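Assunta Russo
December, 9:40 p.m.

1/ Spent my evening at the Barbieri Honors, the dinner where the film and TV people of Bernutberg gather to tell one another they're brave. Thread, as I have feet to soak and nothing else to do.

2/ The guest of honor was the star of Paria, now in its 9th season. She plays a judge who keeps getting kidnapped. Tonight she got a lifetime award. She is 41 and took it about as well as you'd expect.

3/ Arrivals were called for six. The carpet was 60 feet long and it took her 35 minutes to walk it, which is slower than my grandmother, who stops to talk to dogs.

4/ Her old co-star from Skitotia was not there. Everyone spent the cocktail hour saying they hadn't noticed. I was told this by four separate people, one of whom had hold of my sleeve.

5/ For anyone too young: Skitotia ran 305 episodes and those two were married in most of them. Then one got the movie and the other got the spin-off about the boat. They have been "great friends" in the press ever since.

6/ Dinner was a very small fish. The man on my left produces a game show and explained the rules to me twice. I still don't know what the bell is for.

7/

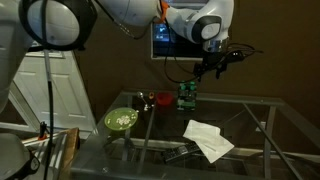
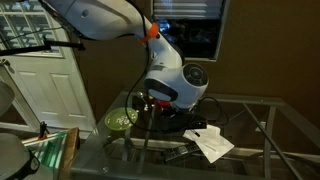 White arms, orange rings.

8/ Speeches. There were 10. The host promised each would be "a quick word." The head of the network talked about his own first job in radio until somebody's phone alarm went off, and he took it for applause.

9/ Best of the night was her makeup artist from the early seasons, who had one index card and read both sides. She said the judge's famous scar used to switch cheeks depending on who was hungover. Biggest laugh of the evening, and the network table did not join in.

10/ Then a video message from the missing co-star! He was outdoors, in a lot of wind. I caught "proud," "always," and what was either "my dear" or "my deer." The guest of honor clapped with the tips of her fingers.

11/ Her own speech was good, I'm sorry to report. I came for gossip and she thanked the woman who taught her to drive for the pilot episode. She also said she'd like to be kidnapped less next year. The writers' table looked at the ceiling.

12/ Fashion, briefly: green velvet on the women, green velvet on the men, green velvet on the chairs. I lost sight of one of the Paria bailiffs entirely until he stood up for the toast.

13/ Gift bag: a candle, a smaller candle, and a coupon for the boat show's cruise. It expires in December. It's December.

14/ Several of you are asking if he and she are speaking. I asked her at the coat check. She said, "We text," and then she asked for her coat again, louder.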